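Ticket 616: Left gripper does not release; right arm halts before pick
Product: Distora bimanual mobile platform, simulation environment
Component: arm coordination / grasp state
Reported by: Béla Csizmadia, Hosham
Assigned to: Mikkel Blöndal, Stougaard
Severity: High (safety interlock involved)
Status: Resolved, follow-up open

Summary

During simulated household pick-up tasks, the left gripper remains closed after it has been commanded to open. The right arm then stops short of its own target and the controller reports a two-arm conflict. The operator interface shows both arms as "ready" throughout. The mismatch between the displayed state and the true state is the reason this ticket was raised to High.

Environment

Controller build 769, Stimico grasp planner, default household room set. Collision checking on. Joint limits unchanged from the factory profile. The fault has not been tested on physical hardware, and Hosham has been asked not to attempt it until this ticket is closed.

Initial report (Csizmadia)

The task was a two-part sequence. The left arm was to take hold of a thin rod, hold it during a short check, and release it. The right arm was then to approach a small vegetable on the floor and pick it up. The first part ran as expected up to the release command. The command was accepted and logged, but the left gripper stayed on the rod. The right arm moved to its approach position with the gripper open and went no further. After 120 seconds the sequence timed out with the message "coordination hold, source unknown."

Restarting the task from the beginning gave the same result. Restarting the controller cleared the hold, but the fault returned on the next run. No error was raised at the moment the release failed.

We consider the missing error to be the more serious matter. An operator looking only at the interface would have had no reason to believe that the left hand was still holding anything.

First response (Blöndal)

Thank you for the report. Please supply the full controller log, the planner log, and the room file. Please also confirm whether the rod was defined as a movable object or as a fixed part of the room, and whether the fault occurs when the right arm is left out of the sequence.

Reply (Csizmadia)

Logs and room file have been uploaded to the ticket. The rod is defined as movable. With the right arm left out, the left gripper still fails to open, but the sequence is marked as complete and no hold is reported. The same sequence in a bare room with no furniture does not show the fault.

Investigation (Blöndal)

The fault was reproduced at Stougaard using the supplied room file and build 769. The run was paused after the right arm had reached its approach position, and the state of both arms was compared against the log at that point.
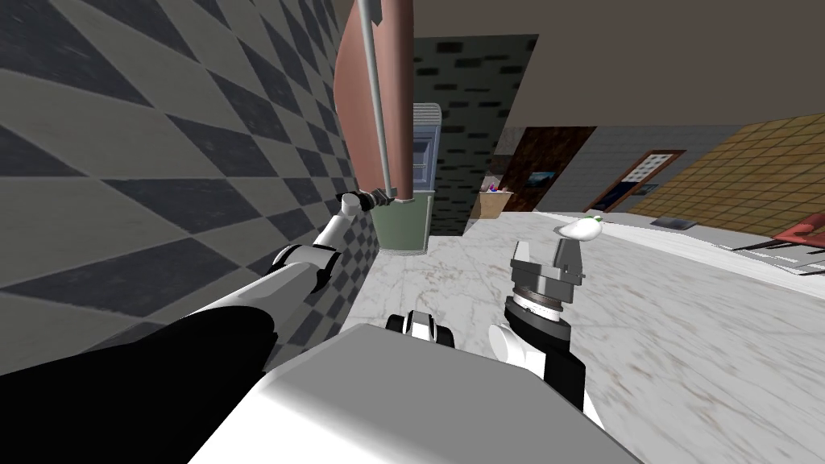

The log recorded the left gripper as open from the time of the release command onward. The physics state recorded it as closed, with contact on both fingers. The interface reads from the log value and does not consult the physics state, so it displayed "ready" for the left arm. The coordination module reads from the physics state and correctly refused to let the right arm continue while the left arm was under load. Each module acted according to the value it had been given.

The release itself was traced to the clearance test that runs before the fingers open. The test requires free space on either side of the gripper. In the supplied room, the planner counted the collision shape of a neighboring object as an obstacle to the fingers, and the release was put on a waiting list. The grasp state was nevertheless changed to "open" when the command was accepted, before any movement had taken place. This explains why a bare room does not show the fault.

The waiting list has no time limit of its own. A release placed on it may remain there until the controller is restarted.

Checks performed

1. Release commanded with clearance test on, supplied room: gripper stays closed, log says open. Fault present.
2. Release commanded with clearance test off, supplied room: gripper opens, right arm continues. Fault absent.
3. Neighboring object moved away from the rod, clearance test on: gripper opens. Fault absent.
4. Right arm run alone with the left gripper empty: approach and pick completed. Fault absent.
5. Emergency stop issued during the hold: both arms stopped as required. No fault found in the stop function.

Check 2 was carried out for diagnosis only. Turning off the clearance test is not an approved workaround and must not be used in regular operation.

Interim instructions to Hosham

Until the correction is installed, please do the following when a coordination hold appears:

Do not send a second release command. It will be added to the waiting list behind the first, and both will run when the space clears.
Stop the sequence from the main panel and confirm that both arms report zero velocity.
Read the finger contact values from the diagnostics page. The "ready" indicator should not be relied upon.
Reset the room before restarting the controller.

Correction

A patch was issued to Hosham in March. The grasp state now changes only after finger contact has been lost. A release that cannot be carried out is rejected with a named error, and the interface shows the arm as "holding" until it is clear. The collision shape used by the clearance test has also been reduced to match the outline of the object more closely — the earlier shape was a simple box and took up far more space than it should have.

Verification (Csizmadia)

The patched build was run through 300 repetitions of the original sequence in the original room file. All were completed without a coordination hold. We then restored the old collision shape on purpose in order to force a blocked release. The new error appeared, the interface showed "holding," and the right arm did not move. This is the behavior we would expect.

Closing note (Blöndal)

The fault is marked as resolved. One item remains open under this ticket: the timeout message still reads "source unknown" when the hold has been caused by the left arm, even though the source is now available to the module. The wording will be corrected in the next scheduled build. Trials on physical hardware may be requested through the usual form once that build has been accepted by Hosham.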